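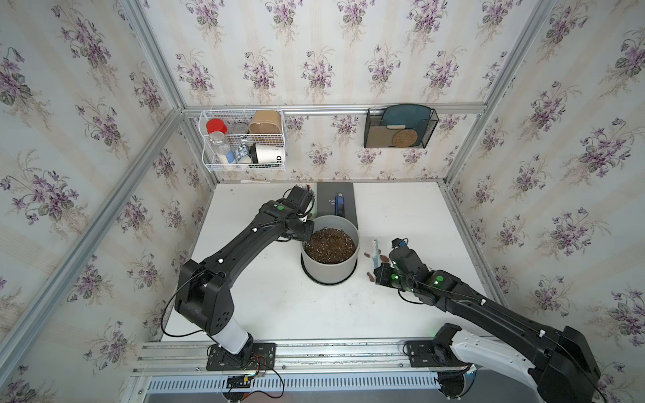
Burik_40
9/17/21
Potting corner done at last. Violet paper on all three sides, rail at the back with the wire basket and the black mesh holder. Pot's filled, perlite mixed in. Too full??

sorkdale_jen
Love the violets! But yes, too full. Leave a gap at the top or it all washes out when you water

umlow397
Disagree -- compost sinks. Mine's dropped loads since March. Fill it up.

sorkdale_jen
Sinks if you don't firm it. Tap the pot 3 times, then top up

Ragnheiður Þ
Paper will be my worry, not the pot. Soil splashes. Did you seal it?

Burik_40
No.. is that a thing

Ragnheiður Þ
Clear matt varnish, two thin coats. Test a scrap frist

umlow397
Or just wipe it. Brush for the table, damp cloth for teh walls

Burik_40
Will try varnish on an offcut -- and scoop a bit out. Sorry umlow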